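The woman who runs the night ferry desk

I'd been meaning to talk to somebody from the Sirness ferry for ages, mostly because I've stood in that queue at ten at night with a flask and a bad back and wondered who on earth chooses to work there. So when the woman who runs the late desk said yes, come over on Thursday, bring your own mug, I was in the car before she could change her mind.

She's been on the desk for eleven winters and she asked me not to use her name (half the island knows it anyway, she said, and the other half owes her a phone call). The office is the size of a caravan and smells of toast. There's a heater under the counter that she moves with her foot while she talks, a bit closer, a bit further off, all evening long.

"People think it's a quiet job," she told me. "It's quiet for forty minutes and then it's every single person on the boat wanting to know where the toilets are."

The boat does the run from Sirness to Katness and back, and in a good week in summer she'll put 2316 people through the gate. In February it can be 80. I asked which she liked better and she didn't need to think. "February! You get to know them. You find out whose mother's had her hip done."

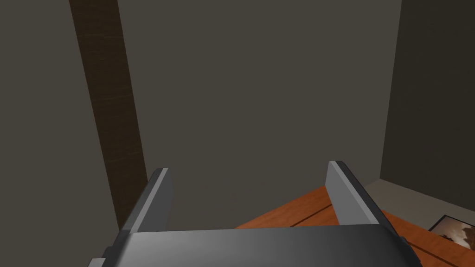

Two fingers, wide open, and a dark wall behind.

She grew up in Katness, in one of the low houses behind the church, and left at eighteen swearing she'd never come back. She did a few years in an insurance office, which she hated, and then a few more in a bakery called Villanueva, which she loved until the early starts got to her. "I'm not a morning person, I'm a two in the afternoon person," she said. The ferry job came up when her dad was poorly and she took it for one winter. You can guess the rest.

I wanted to hear about storms, of course I did, everyone does. She was very patient with me. The worst night she could remember was the one when the boat turned back halfway and she had a waiting room full of people with nowhere to sleep, including a wedding band with all their kit. She rang round the village until she'd found a bed or a sofa for every one of them. The drummer ended up in her own spare room and still sends a card at Christmas.

"What did the company say?" I asked.

"They sent me a form about the phone bill."

She told me that one with such a straight face that it took me a second to laugh.

We had to stop there for a bit as the eight o'clock was loading and she had tickets to check. I sat on a stool by the leaflets and watched her do it. She has a way of holding on to the ticket a moment longer than she needs to if somebody looks upset, and asking them something small, like whether they've eaten. A lad with a huge rucksack got directions to the hostel, a warning about the hostel, and half a packet of biscuits.

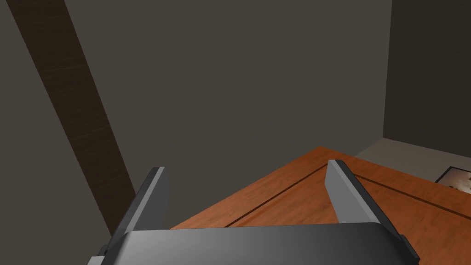
Once the boat had gone she made us both tea and got on to the subject she really wanted to talk about, the timetable. The new one brings the last sailing forward by an hour, and she thinks it's daft. Anyone working a late shift at Velach, the fish place up the road, will miss it. She has a petition on the counter with 567 signatures, and she reckons that's not bad for an island where 554 people are old enough to vote. (I did ask. Visitors can sign too, and she sees to it that they do.)

"I don't want a fight," she said. "I want them to come and stand here on a wet night and tell those lads to their faces that they're not getting home."

Does she think they'll change it back? She pulled a face. They might put on a late boat at weekends, she said, which would be something, and then she'd start on at them about the rest of the week.

I asked whether she ever thinks of packing it in. She's got a sister in Spain who's forever sending her pictures of the swimming pool. She said she went out for a fortnight once and by the fourth day she was looking up the tide times for home. "It was lovely, mind. Lovely tomatoes."

By then it was gone half past nine and people were starting to turn up for the last sailing, stamping their feet and blowing on their hands. She shoved the heater over my way with her foot and went to open the hatch. I got a lift down to the car park with the woman who drives the post van, and found I'd left my mug behind on the counter. I'll pick it up next time I'm over.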